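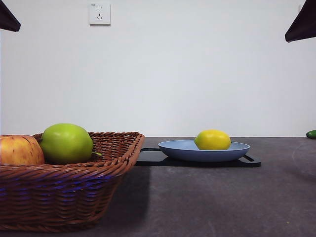

The Fruit Corner, Late Summer

Gallery > Kitchen and Table > Fruit Corner

There is one stretch of table in our house that never stays the same for more than a day or two, and it's the bit against the white wall where the fruit ends up. I have been meaning to give it a page of its own ever since the bread shelf page got such kind letters, and now that the apples are in at the market I have run out of reasons to put it off. So pour yourself something cold and come in!

Apples in the wicker basket, and a lemon on the blue plate
A red and yellow one with those lovely streaks, and a green one so shiny you want to polish it on your sleeve anyway. The lemon gets the pale blue plate all to itself, up on the black tray, and I do think yellow on light blue is about the happiest thing you can put on a dark gray table.

A few notes on the things themselves, for those of you who always write to ask (and please keep asking, I love it).

The basket
I bought it in March at the Porska flea market, from a lady who wanted 20 dollars and then threw in a jar of plum jam when I told her it was for apples. I like a basket with a good thick rim, something you can get hold of when you're carrying it out to the porch with your elbow holding the door. The reddish-brown weave looks even better in the evening, when the lamp is on and everything in the kitchen goes a little golden. I shake it out over the sink every so often and give it a wipe with a barely damp cloth, and that's all the looking after it has ever had from me.

The tray
Black, flat, with a cut-out handle at each end, and I use it for everything. It came from Kovberg, the little housewares store behind the post office, and it has carried breakfast up the stairs more times than I could tell you. When it isn't traveling it lives on the table and keeps whatever is on it looking as if somebody had a plan.

The plate
My mother had a set in this same soft blue, made by Lisent, and over the years it went the way sets go. When I found this one I bought it before I'd even turned it over to check for chips. It's shallow, with just enough of a raised edge that a lemon can roll a little without ending up on the floor, and the color doesn't shout at you first thing in the morning.

The apples
I like to mix them. Green ones for the pan with butter and brown sugar, striped ones for eating out of hand while you wait for the pan. My grandmother kept every kind in its own drawer and labeled the drawers, and she would not have approved of my basket one bit, but she'd have eaten the pie.

The lemon
It will be lemonade, or it will go over fish, or I'll forget what I wanted it for and grate the peel into a cake, which has happened before and was the best cake of the summer.

Next time I hope to show you the windowsill herbs, if the basil forgives me for our week away.

Page put up 29 Aug 2020

Comments (3)

Aoi Chiba
What a pretty page. I have the same weakness for blue plates, mine are all odd ones from the Murakami shop and my husband says they're breeding in the cupboard. Do you keep your lemons out all summer? Mine go hard as a stone after 5 days or so and I've started putting them in the fridge in a bag.

orchardgate44
Try the green apples with a little cardamom in with the sugar, just a pinch. You'll never go back to cinnamon. Well, you will, but not that week.

Bread Shelf Fan
Still waiting on the rye recipe from last time!! Lovely basket though.

Contact | © 2020 Kitchen and Table | Back to top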